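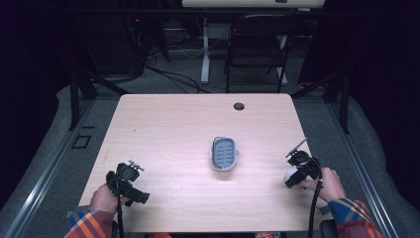
The city has ordered the outdoor advertising company Govima to take down a supergraphic on the east wall of the Intarasuk Building or show a valid permit for it. The notice went out on May 3, 2019, and gives the company 8 business days to respond. The sign, a vinyl sheet advertising Skelent headphones, hangs across 95 feet of a wall that the city's sign inventory lists as having no advertising rights at all. Many residents came across the case at a neighborhood information table, the usual kind of setup with a wood-grain top and a small gray-blue basket on it, where copies of the complaint were handed out along with a map of other wall signs in the district.

Wanpen Ruangrit, who filed the complaint, lives across the street on the fourth floor. She said the vinyl went up over a weekend and that light from the fixtures above it reaches her bedroom until after midnight.

"I called the city the next morning and was told to put it in writing, so I did," she said. "Then I heard nothing for months."

Govima says it has done nothing wrong. In a letter to the building department, the company's attorney, Thanakorn Sangkhawat, argued that the wall carried a painted sign long before the current ban on new off-site advertising, and that the right to advertise there was never given up. The letter includes a copy of permit number 1399, issued to an earlier owner.

City inspectors read that permit differently. It covers a painted sign for a business inside the building, they wrote, and limits the area to 100 square feet. It does not mention vinyl, lighting or advertising for products sold somewhere else. The painted sign itself was covered over when the wall was resurfaced.

The building's owner, Deten Properties, is named in the notice along with Govima. Under the city's sign code, both the sign company and the property owner can be fined for each day an illegal sign stays up past the deadline. Yaowalak Boonyarit, a manager at Deten, said the lease makes Govima responsible for all permits and that the owner had asked to see them before the sign was installed. She would not say whether any were provided.

Lợi Tăng, who runs a print shop on the ground floor, said he has no strong feelings about the ad but would like his windows back. The bottom edge of the vinyl hangs over two of them - he said he now keeps the lights on all day in the back room.

If Govima appeals, the case goes to a hearing officer, and the daily fines are put on hold until there is a ruling. The first open hearing dates are in September. The sign can stay up in the meantime, though the city has asked that the lights be turned off at 10 p.m.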